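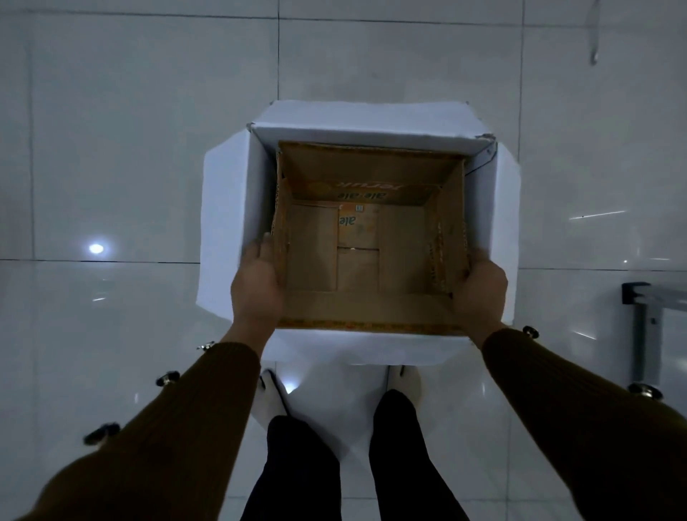 Carla Wendt, Visitor Program Lead, Otuvska

Speaker notes: Running the packing station at an open day
2025-11-03
Reading time: four minutes

Slot is 20 minutes with questions. Slides go up without animation, so click once per heading and keep talking.

Opening

Thank the hosts. Say where we are from: the Otuvska workshop, the building at the end of Campos Street with the loading door. We hold an open day every June. This talk covers one station from the last one, the box station, and what we will change before the next.

Ask for a show of hands: who has taken a group through a robot lab? Who has had the demo stop while the group was standing there? Leave time for the second one.

What visitors come for

They come to see an arm move. Most have seen videos and expect it to be fast. Our arm is slow on purpose when people are in the room, and we say so at the door now. Last year we did not say it, and people thought the arm was broken.

The second thing they want is to know what the job is. "Packing" means nothing to a visitor. Putting one box inside another box means something, and a child of six can follow it. That is why we built the station around it.

The task

Say it in one breath: a small cardboard box goes into a bigger one, then comes out again.

A person does it first, with both hands, one on each side wall. Point at the slide. The brown box is level and over the middle of the white one. Ask the room what the hands have to know at that moment. Wait for answers. Usual ones:

- where the walls of the big box are
- how hard you can squeeze cardboard before it bends
- when the bottom has touched

The third answer tends to come last. If it doesn't come, give it to them and move on.

Then the arm does the same task. We run Eltent, our in-house controller. No need to go into software unless asked. If asked: it plans the path, watches the force at the wrist, and stops when the force goes over a limit we set.

What we got wrong in June

First, the order. We ran the arm first and the person second. People watched the arm politely and then left before the person started. With the hands-on part first, they have tried it themselves and they watch the arm with more patience. We tested the new order on a school visit and kept it.

Second, the boxes. We had bought new ones, all the same, very stiff. The arm did well. Then a visitor handed us a used box from the recycling pile and the arm pushed a wall in. That was the best part of the day for most of the group, and we had not planned it. Used boxes are now part of the station. Printed ones, worn ones, ones with soft edges. Grocery stores will give you as many as you can carry.

Third, flaps. Next slide, and slow down.

A box with its flaps up is a different object from a box with its flaps down or cut off. They spring back. They catch on the rim of the outer box. A person moves a finger and presses the flap out of the way without stopping. Our gripper has two fingers and both are busy.

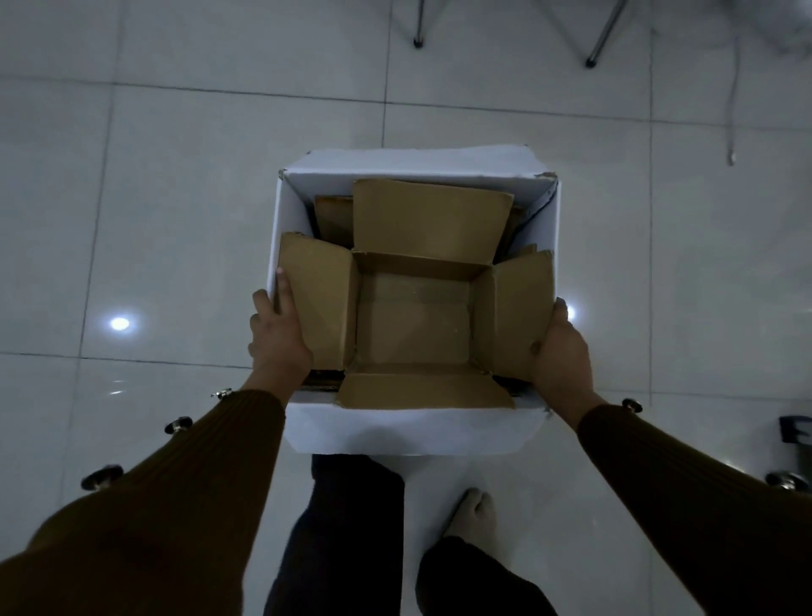 Couldn't you just tape the flaps down, one visitor wanted to know, and save yourselves the trouble? You could, the visitor went on, and then the machine would work every time and the children would get to see it work.

I read that remark out in full because half the room will be thinking it. My reply on the day was short and not very good. The longer reply is this. We do tape them for the youngest groups. For everyone else we leave them open, and we tell the group before the run that the arm may stop. When it stops, the host lifts the box out by hand, resets, and runs it once more. Two tries, then on to the next station. Do not try a third time. The line backs up into the hallway.

Logged runs

The arm made 801 runs at the station between the open day and the end of the school visits. I had hoped for 1,000. We lost a week to a cable fault. I am not showing a success rate, as we changed boxes too often for one number to mean much. If pressed, say open flaps caused most of the stops.

Practical points for anyone setting this up

Work at floor level if you have small children, table level if you don't. Kneeling mats for the host.

Mark the line people stand behind with wide tape, and put it farther back than you think.

One host talks, another runs the arm. We tried it with one person doing both and the stop button was out of reach twice.

Keep spare boxes behind the station, already folded.

The written plan for the station is in the Trenenmont binder, which the front desk can copy. It still has the old order in it. I have crossed that out in pencil.

Questions

Likely ones: cost, insurance, can we borrow it. The arm stays in the building. The boxes and the plan can go anywhere.

If there is time left, show the flap slide again and ask how they would build the gripper.

801 shares | 2 comments

Related
Setting up a safe viewing line for school groups
Eltent: a short guide for station hosts
Trenenmont binder, list of contents
How to find the Campos Street entrance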